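Home Our Work Grants Reports Contact

Clallport Repair Library – Spring Progress Report to the Clelell Fund 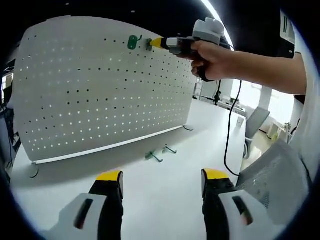
White pegboard with a green plastic hook and a metal peg hook.

What a spring it has been! When we last wrote to you we had a signed lease on the old shoe store in Clallport, a stack of donated tools in two garages, and a very long list. Now people are walking out of the door with sewing machines, tile cutters and carpet cleaners under their arms, and they are bringing them back, too. This report covers the months up to the end of April and follows the headings in the grant agreement.

Opening and hours

We opened to borrowers in the first week of March, one week behind the plan. The holdup was the fire inspection, which had to be rebooked after the exit sign was delivered with the wrong bracket. Our evening session (5:30 p.m. to 8:00 p.m.) is far busier than the morning one, so from May we are moving two of the morning hours to the evening. The Ivham bus gets in at 5:50 and we noticed people rushing to reach us, so the later close should help them as well.

Members

Your target for the first year was 500 members, and we are well on the way there. Sign-ups were strongest after the garden fair, where Evangelia Antoniadis ran our table and got a rusty hedge trimmer going again in front of a small crowd. She has a real gift for making people feel they could do it themselves, and most of them probably could! Plenty of those who joined that day had never owned a drill and wanted to put up one shelf, exactly the kind of member we hoped for when we wrote the application.

We are not reaching renters on the north side of town as well as we should. The flyers went out late and only in English. A Spanish version is at the printer and the school has agreed to send it home with the children.

Lending

The catalog is live and people like it, though the search gets confused by plurals (try "ladders" and you get nothing, try "ladder" and you get the lot). A fix is promised for May. The pressure washer has a waiting list as long as my arm – we would love to talk to you about a second one. The bread machine, which I argued against, goes out every single week.

Losses are low. A set of hex keys has vanished, and a belt sander came back with a burned-out motor. The borrower offered to pay for half of it, and we used the repair line in the budget for the rest.

Repair evenings

We have held 7 repair evenings so far and fixed 58 items. Lamps and toasters lead the list, followed by zippers, which we hadn't planned for at all. One man brought in his late wife's radio, and it took two evenings and a part from an online seller to get it playing. He stayed until closing with the ball game on. Each evening has room for up to 50 visitors and we haven't had to turn anyone away yet, although April came close.

The electrical safety class had to be moved when the teacher was sick. It will run in June and the fee has been carried over.

Spending

We are under budget on fittings and over on insurance. The insurance quote we used in the application turned out to cover the building but not the loaned tools, and the second policy ate most of what we had saved elsewhere. Small supplies such as labels, zip ties and batteries came from Meijer and are listed on the receipts sheet. We are asking to move the leftover fittings money into the insurance line and have attached the change form for your signature.

Next three months

New evening hours start in May. The Spanish flyers go out the same month, and the safety class follows in June. We also want to try a Saturday-style family session during the school break, with bikes and broken toys, if we can find a second person who is good with chains and brakes.

Please come by and see the place. The kettle works (we fixed it).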